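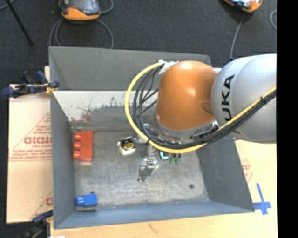 **Collectors, Patrons & Museums**

## Who really built the Manole collection?

**vukthorpe_reader** · 8:14 pm

Good evening to all. I have been reading this forum for a long time but I write seldom, so please be patient with my English.

Last month I visited the small museum in Clandden where the Manole collection is kept. I went for the prints and stayed for the whole afternoon. The wall text at the entrance tells that the collection was "formed by the taste of one man", the elder Manole, who made his money in grain. But in the second room there is a glass case with letters, and when one reads them slowly, nearly every purchase is first proposed by his daughter-in-law. She writes which painter to visit, which picture to leave, what price is fair. He answers in two lines and sends the money.

So my question is: who is the collector? The one who pays or the one who chooses? And does somebody know if there is a printed catalogue of the letters? The lady at the desk believed there was one but she could not find it.

**gesso_and_glue** · 8:41 pm

There is a catalogue, but it's long out of print. Mine has 600 numbered items, with the letters at the back in small type. Try the library in Kondham, they used to have it on the open shelf.

On your question, I'd say the one who pays. Plenty of people have good taste. He took the risk, and some of those painters couldn't sell a thing at the time.

**plinth** · 8:55 pm

> He took the risk

With respect, what risk? He was very rich. If every picture had been worthless he would still have eaten well. She was the one going up four flights of stairs to cold studios and arguing with dealers who didn't want to talk to her.

**gesso_and_glue** · 9:07 pm

Fair, but she was also spending his money and not hers. I'm not saying she did nothing. I'm saying an adviser is an adviser. We don't call a dealer "the collector" either, even when the client buys whatever he is told.

**vukthorpe_reader** · 9:30 pm

Thank you both. The comparison with a dealer is useful, but I am not fully convinced. A dealer earns by the sale. She earned nothing, as far as the letters show, and she lived with the pictures every day in the house. In one letter she is angry that he has lent a landscape without asking her – she writes "my wall is blind now". I copied this in my notebook because I liked it so much. A dealer would not write this sentence.

**Shazia Khattak** · 9:52 pm

I worked on the loans side at Clandden for nine years, so perhaps I can add something.

The wall text is old. It was written when the family still had a say in such things, and the sentence about "one man" was theirs. There has been talk of changing it. The object labels were changed already, if you look closely: where a letter supports it, they now say "acquired on the advice of" and her name.

One caution, though. The letters in the case are a selection. In the boxes there are also purchases he made alone, mostly sculpture, and she disliked many of them. The bronze horse near the stairs is one of his. The small landscape with the ferry, inventory 2487, was hers from start to finish, including the frame.

**plinth** · 10:03 pm

The bronze horse explains a lot. It's a dreadful horse.

**gesso_and_glue** · 10:10 pm

I like the horse!

@Shazia, good to know about the boxes. Then wouldn't "the Manole collection" be the right name anyway? It was her surname too, by marriage.

**Shazia Khattak** · 10:22 pm

The name, yes. I only mind the "one man". You can ask to see the boxes, by the way. Write in advance and say which years you want, otherwise they will bring you the grain invoices.

**vukthorpe_reader** · 10:47 pm

This is more than I hoped for. I did not notice the labels, I must go again and look better. I will write to the museum in February, when I have some free days, and ask for the years before the move to the big house. First I will try Kondham for the catalogue.

About the horse I prefer to remain neutral.

**tempera_tom** · 11:26 pm

Kondham moved theirs to the store, you have to order it the day before. The spine is coming off mine, so if anybody is selling a clean copy, please send me a message.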